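Moving a small repair shop across town: a thread. I run a two-bench shop that fixes lamps, radios and small kitchen appliances. We left the old unit on Brirton Road in September and I said I'd write up how it went.
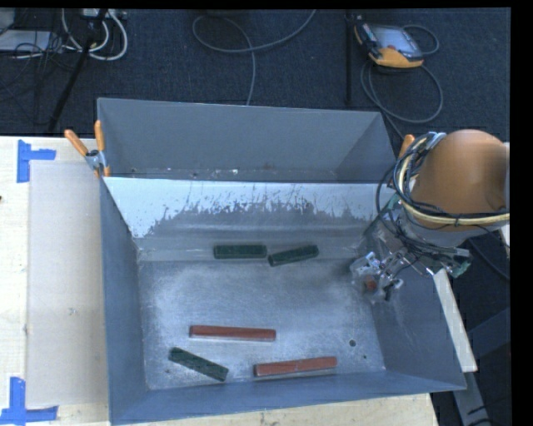
1/ Why we moved

The lease was up and the new one had a service charge in it that I couldn't get anyone to explain. I asked for a breakdown and got the same one-line total back in a different font. We had been there long enough that I'd stopped noticing how dark the back room was.

2/ Finding the new place

I looked for most of a year. The listings for small commercial units are bad. Half of them are already let and the agent uses them to get you on the phone. The one we took was never listed. A customer who came in for a toaster told me the upholsterer on Gretness Street was closing.

3/ Go and see it at the time of day you'll be working

I went at lunch and it was fine. I went back at eight in the morning and found out the delivery trucks for the grocery next door park across the whole front until nine. We open at ten, so it doesn't matter to us. It would matter to a bakery.

4/ Power

Count the outlets, then find out which circuit each one is on. The old upholstery unit had plenty of outlets and nearly all of them ran back to the same breaker. I test heating appliances. A kettle and a space heater together would have put the lights out. I paid an electrician to split it before we moved a single box.

5/ Do that kind of work while the place is empty

Same with painting and the floor. We did the paint and the power first and left the floor for later. Later means moving everything twice. The floor is still not done.

6/ Sorting stock

This took longer than the move. I had parts going back to when I started. Knobs, cord grips, thermostats, belts for record players that I haven't seen come in for years. My rule was that if I could buy it again in a week, and I hadn't used it since the last lease renewal, it went.

7/ I broke the rule a lot

Mostly for radio parts. Old dial glass you can't buy again in a week. I also kept a full drawer of lamp finials for no good reason.

8/ Bins

Everything small went into open bins, one kind of part in each, with a card in the front. Loose parts in cardboard boxes are a mistake. The bottoms sag, and then you're on the sidewalk picking up screws. Tip each bin out and wipe it before you load it again. You'll find parts you ordered twice.

9/ Labels

I used Wirent shelf labels at the old place and the glue had gone hard. If you're taking old labels off metal shelving, warm them with a hair dryer and go slowly. I scraped the first shelf and had to repaint it. For the new shop I switched to plain index cards in clip-on holders. They look less tidy and I can change them with a pencil.

10/ Customer items

This was the part I worried about. We had 38 repairs in the shop when moving week came, some finished and waiting for pickup, some in pieces. I called every owner. I told them the new address and gave them the choice of picking up early or waiting.

11/ More on that

Most people chose to wait. A few came and took things back unrepaired, which is fair. Anything in pieces got its own tray with the ticket taped to it, and a photo of the tray on my phone. If a screw went missing I wanted to be able to see whether it had been there to begin with.

12/ Who carried it

I hired a van and two movers for the benches, the shelving and the drill press. I drove the customer items myself. It took more trips than I'd planned and I'd still do it that way. Check that the movers have insurance for shop equipment. The first company I called only covered household goods.

13/ The drill press

It's heavier at the top than you think. Take the head off if you can. We couldn't get the bolt to move, so it went lying down on blankets and I didn't enjoy watching it.

14/ Telling people

I put a sign in the old window, changed the address online, and sent one email. The sign did the most. People still walk up to the old place, read it, and come over. Ask your old landlord in writing how long a sign can stay up. Mine agreed to 2 weeks and then forgot about it, so it was there much longer.

15/ Mail

Set up forwarding early. I did it the week we moved and a box of switches sat at the old unit for days. Suppliers are a separate job. Each one has a billing address and a shipping address and they don't update together. One of them still sends paper invoices to Brirton Road.

16/ The phone and internet

I won't go through the whole story. The line was supposed to be live on the day we opened. It wasn't. I took card payments over my phone's signal, standing near the window. Have a backup and try it out before you need it.

17/ Opening again

We were closed longer than I'd told people. I should have added a few days to my guess before I put it on the sign. Customers were good about it. One brought in a Conceição table lamp on the first morning with a broken socket and a shade that somebody had glued on crooked. It was good to have something on the bench.

18/ Setting up the benches

I copied the old layout because I knew it, and it was wrong for the room. The light comes from the other side now, so my own hand was throwing a shadow on whatever I was working on. I turned both benches and moved the soldering station to the left. If you move, work for a while before you screw anything to the wall.

19/ Costs, in general terms

The rent is a little lower. The electrician cost more than the van and the movers put together. Paint was cheap. The thing I hadn't budgeted for was the overlap, paying for both units at once while the work was being done. Plan for that first. It's the biggest number on my list.

20/ What I'd do differently

Do the floor. Start sorting stock months earlier, one shelf at a time, after closing. Get the internet company's promise in an email. Throw out the finials.

21/ What I'd do the same

Call every customer by phone. Drive their things myself. Pay for the power work up front.

22/ A question I've had a few times

Several people asked if we lost business. It was slow for the first stretch and then it picked up. The new street has more people on foot, and they bring in smaller jobs. More lamps and fewer radios. I'd like more radios.

23/ Hours and drop-offs

Same hours as before. You can drop off without an appointment. Please bring the cord and any loose parts, even if they look broken, and put your phone number on the bag. If you're still holding a pickup ticket from Brirton Road, it's good at the new address.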